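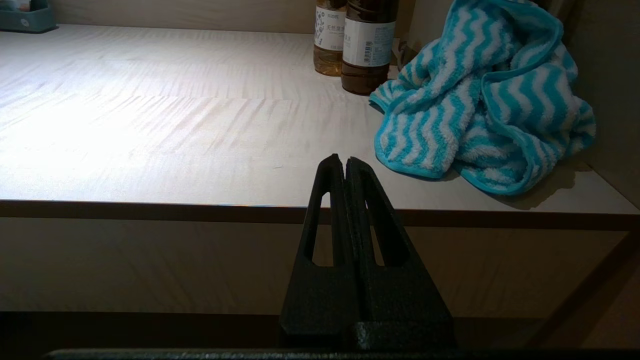 Two bottles at the back of the desk, room on the upper floor at Hultby.

Progress report, November
Hultby guest rooms, desk and tea corner work
Prepared by Mwanaisha Kashindye

Work on the desks is on schedule. Of the 100 rooms covered by the grant, 32 are now finished and back in use. Spending to date is $1,216, all of it on towels, trays and cleaning supplies. The Brirneck order has been paid and is included in that figure.

The main change this period is the desk layout. Guests told us they had no space to write or eat, so we moved everything to the rear edge. Mugs, tissue box and the small tray of packets now stay at the back, and the front is left clear. Staff wipe the surface with a cloth towel at each room change and pick up any wrappers. 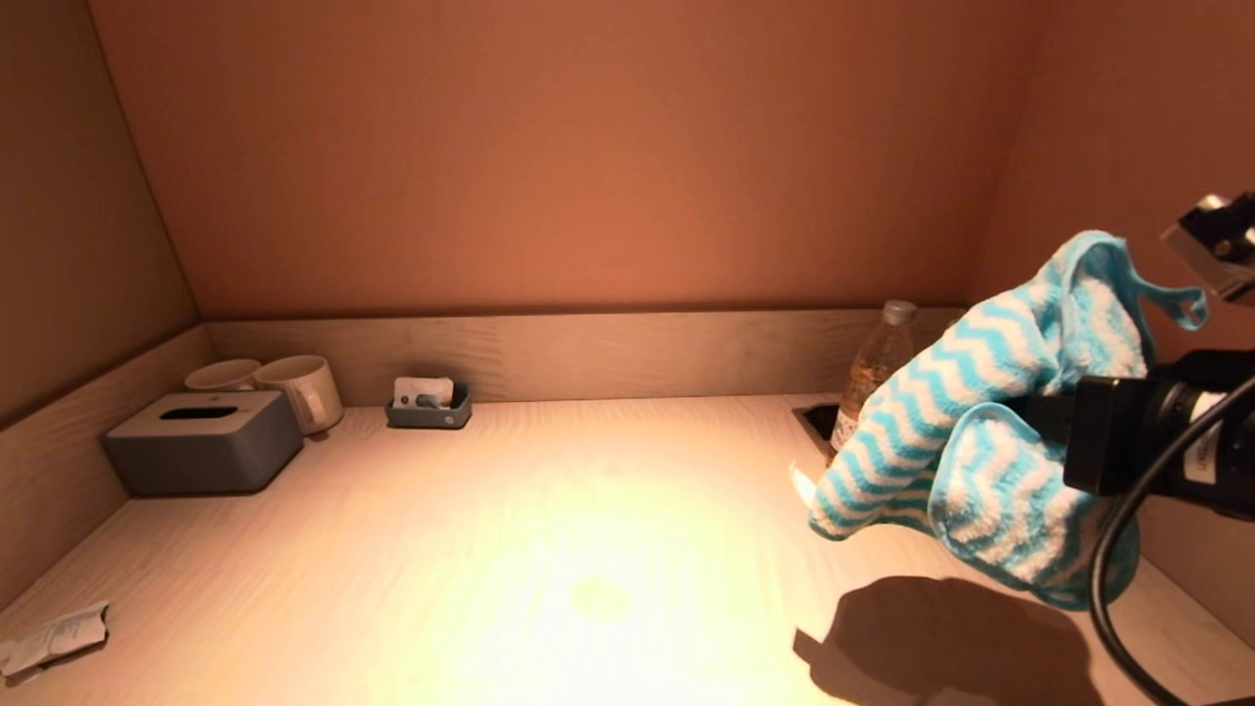 Striped towel over the desk, with tissue box, mugs and tray along the back.

Two problems remain. Bright light on the pale desktops makes smears hard to spot - we have asked staff to check from the side as well as from the front. Bottles left by guests are also being handled differently on each floor. Until Zivside sends its written rule, opened bottles stay where they are until checkout.

Training took up to 3 hours per floor. The last session is on Saturday.

Next period we plan to finish the lower floor and place the second towel order with Chu. No change to the budget is requested.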